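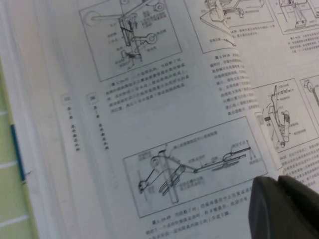
Buying textbooks in a language you can't read yet

inkwell_pat
Mar 29, 2019
OK so I need somebody to talk me into this or out of it. I've been learning Chinese for two years, mostly at night after the kids are down, and I'm bored to tears with graded readers. If I have to read one more story about a girl who loses her umbrella I'm going to scream. I fix sewing machines and clocks for a living, so I figured, why not read something I already know? Gears, cams, linkages, all that. Has anybody here done the "read a textbook in your own field" thing before they were really ready? My character count is somewhere in the 3,000 range on a good day (less on a bad one!).

Gasthorpe
Do it. I did the same thing with Japanese and plumbing manuals and it was the most fun I'd had in ages. The trick with technical stuff is that the vocabulary is tiny and it repeats like crazy. You'll meet the word for "shaft" forty times before lunch. And when you get lost, you look at the drawing and go oh, THAT part.

mossy_kettle
I'm going to be the wet blanket. I tried this with a chemistry text and quit by page six. Yes, the nouns repeat, but the glue between the nouns is written Chinese at its stiffest, and graded readers don't get you ready for that at all. You'll know every word for a screw and still have no idea what the sentence is telling you to do with it. Get to 4,000 characters and read a couple of real novels first.

inkwell_pat
Ugh, that's kind of what I was scared of. Novels put me to sleep in English though, so I don't love my odds.

Gasthorpe
Mossy, chemistry is a different animal. With mechanisms you can see the answer on the page. And I don't buy the 4,000 thing. Who is counting past a certain point? I stopped keeping track years ago and I read just fine.

tw_benedetti_fan
Jumping in as somebody who used the Benedetti flashcard deck for way too long: please don't turn the book into cards. I did that with a cookbook and ended up with a giant pile of cards for cuts of pork I will never buy. Read a page, look up whatever bugs you, shut the book, go to bed. The words that matter come back around.

mossy_kettle
See, I'd say the opposite. If you don't write anything down you're just looking at pictures. I keep a cheap notebook next to me and copy out one full sentence per page by hand. Slow as molasses but it sticks.

inkwell_pat
One sentence a page I could probably manage. Do you write the pinyin over it or leave it bare?

mossy_kettle
Bare. If you put the pinyin in, your eyes go straight to it and skip the characters. I put it on the back of the sheet if I really need it.

dora_by_the_lake
Can I ask a dumb question? Where are you all getting these books without paying more for shipping than for the book? I tried Standent and they wanted a fortune to send one paperback.

Gasthorpe
Not dumb. Check college library sales. The engineering departments dump old stuff every spring and hardly anyone grabs the foreign language shelf. Mine was in March this year and I came home with a whole tote bag for the price of a sandwich.

tw_benedetti_fan
Also Grument, if you don't mind used and a little beat up. Sort by weight, the lighter ones ship way cheaper. Just check whether it's simplified or traditional before you pay, the listings don't always say. Ask me how I know.

inkwell_pat
OK I'm in. I'm going with a chapter on cams first because that's my comfort zone, one copied sentence a page, no cards. Mossy, if I quit by page six you get to say I told you so.

mossy_kettle
Oh, I will. Good luck though! Post your first sentence when you have it and I'll help you pick it apart.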